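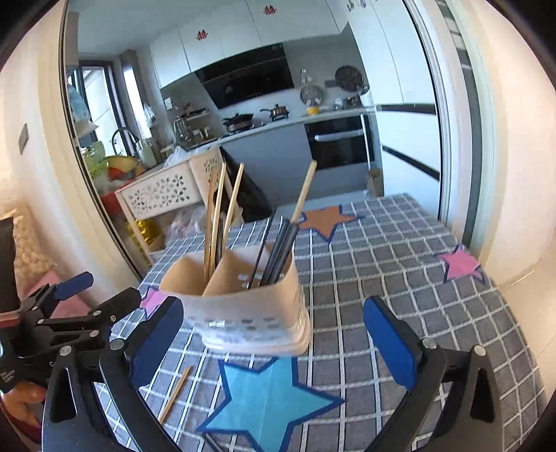

Figure 1. Hand-held gripper open over the utensil holder, chopstick sorting task.

Unit 6: Collecting demonstrations by hand
Notes by Natalia Galindo, revised in December

Read these notes before your first recording session. They assume you have done the calibration exercise from Unit 5 and have a working login for Idis, where all episodes are uploaded.

The task

Chopsticks go into the holder by type: light wooden on one side of the partition, black on the other. In Figure 1 one wooden chopstick is lying on the cloth and a long one is standing among the black ones. A start position like this needs two moves, one pick from a flat surface and one transfer between compartments. Record them as a single episode.

Chopsticks are thin, and a flat one gives the pads very little to close on. Bring the jaws down with the pads either side of the stick, near its middle, and close slowly. If the stick rolls, open, back off and try again. Keep the failed attempt in the recording and tag it "retry".

Recording

Each pair submits 200 episodes. Work in turns, one person holding the gripper and the other resetting the table and filling in the log. Swap when the log page is full.

Hold still for a moment at the start of every episode with the jaws open and the holder between them. The alignment script looks for this pause. Last year's group (Alun Nicholas and Itzel Hinojosa) lost nearly a whole afternoon of data by starting to move too early.

Vary the start position. Turn the holder, shift it along the table, change which sticks are out of place. Patterned tablecloths are fine and so is a kitchen in the background – the policy has to cope with both. Do not move the holder during an episode.

Common faults

Pads not parallel at the moment of closing. Check the screws before each session.

Holder tipped over by the wrist coming in too low. Discard the episode.

Free hand in view while the jaws are moving. Discard.

Marking

The log counts for a third of the unit mark. Upload to the Giststead folder, not Trujillo, which is last year's. Questions about the script go to Azucena Zepeda, room 287.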